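How a Comic Page Shows Time

A comic page is made of boxes called panels. The space between two panels is called the gutter. Each panel shows one moment. The gutter stands for the time between that moment and the next one.

The reader fills in the gutter. In the comic Skedonside, one panel shows a girl holding a cup at the edge of a table. The next panel shows pieces on the floor. The fall is never drawn. The reader works it out from the two panels.

The gap can be any length. It can be a blink, or it can be 3000 years. Gutters usually look the same on the page, so the artist has to give other clues:

A caption. This is a small box of words, such as "The next morning."
Light. A bright window in one panel and a dark one in the next means that hours have gone by.
Repeated drawings. If the same room appears three times and only a candle gets shorter, time is passing slowly.

Panel size matters too. Readers tend to spend longer on a wide panel than on a narrow one. Artists often use narrow panels in a row for fast action and a wide panel for a quiet moment.

Speech balloons also take up time. A panel with 20 words in it takes longer to read than a panel with 2. When two characters speak in one panel, the balloon that should be read first goes higher and, in English comics, usually farther to the left.

Webcomics are read on a screen. Some are drawn as one long strip, and the reader scrolls down. In a long strip the artist can make the gutter taller. A tall gutter makes the reader wait before the next panel comes into view. 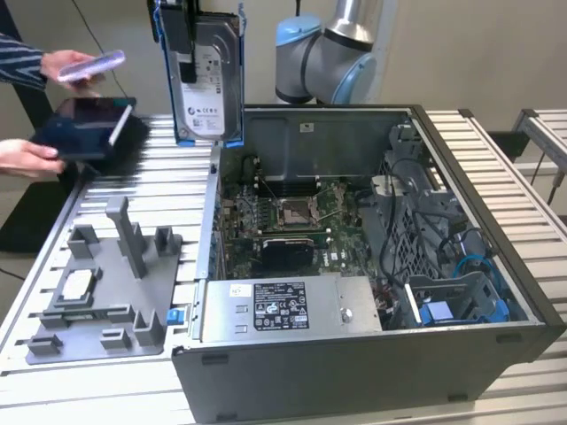
Zewditu Shiferaw: My class tried the tall gutter on paper by taping sheets end to end. It worked, but the children wanted to know if a blank panel does the same job.

It does a similar job. A blank panel counts as a moment in which nothing is shown, so it reads as a pause. A gutter has no moment of its own. To compare them, draw the same two panels twice, once with a wide gap and once with an empty box between them, and ask a friend to read both aloud.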